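The woman from Wurner had told me it would take a morning. By November I had stopped telling people what I did all day. I put on the headset, I took hold of the two handles, and I moved a slice of bread.

You go in slow from the side, you close, you lift, you set it down. Then you put it back where it was and do it again, a little crooked this time, because the arm is supposed to learn that bread can be crooked. The target was 618 good ones. A good one was whatever the Diltum software said was good. I had watched it pass a run where I crushed the crust flat, and throw out one my mother would have been proud of.

"It's learning from you," the supervisor said.

"Learning what?"

He looked at the screen for a while. "Your style."

I didn't think I had a style. I had a sore thumb and a habit of stopping just short of the table, a small hitch, like somebody feeling for the last stair in the dark. I'd done it since the first week.

On Friday they let the arm go by itself. Visitors had come from the Penevham office, 18 of them, in good shoes. It went in from the side. It closed on air, opened, and tried again. The third time it got the bread up, and everyone clapped, and I didn't, because I was watching it come down. Just short of the table – the hitch.

"See that?" the supervisor said. "It's being careful."

It wasn't careful. It was me, at four in the afternoon, wanting to go home. I signed my sheet and asked if the 200 I'd done on Monday would be paid.

He said he'd look into it. 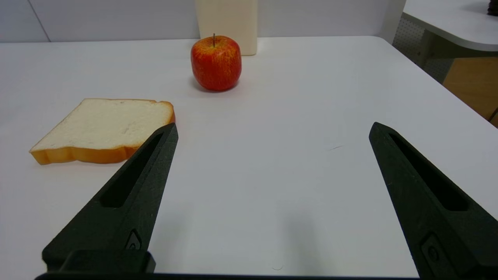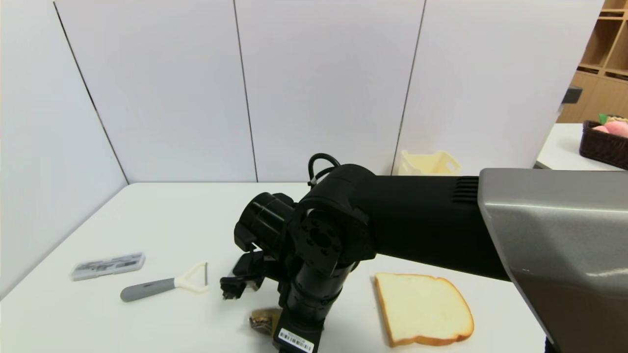

Words by R. Dimitrov
Posted 3rd September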